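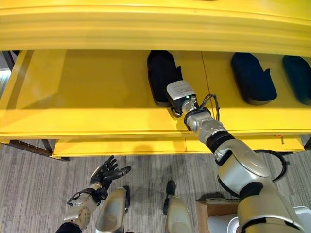

Tomić asked at the last review whether the Zurnow store could take the autumn intake without extra racking. On present figures it can. The intake stands at 481 lines, of which 16 have no confirmed weight.

Progress report, August
Prepared by the stock records office, Jaridero

Relabelling of the upper bays is complete. The Jurić labels failed on painted metal and were replaced with the Tesero type, which has held for 12 weeks. The old location codes remain valid until the ledger is closed.
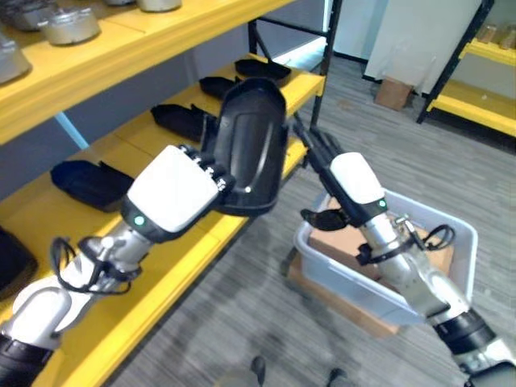 Returns are still the slowest part of the work. Almost 6 per cent of returned lines reach the store with no docket and must be matched by hand against the order book. Small items go into open plastic bins, such as the light grey one on the cardboard box, and each bin is entered in the ledger under a single temporary code. Dividing the code by supplier would shorten the search, but the ledger form does not yet allow it.

Spending is within the agreed sum. The revised form goes to the printer on Monday.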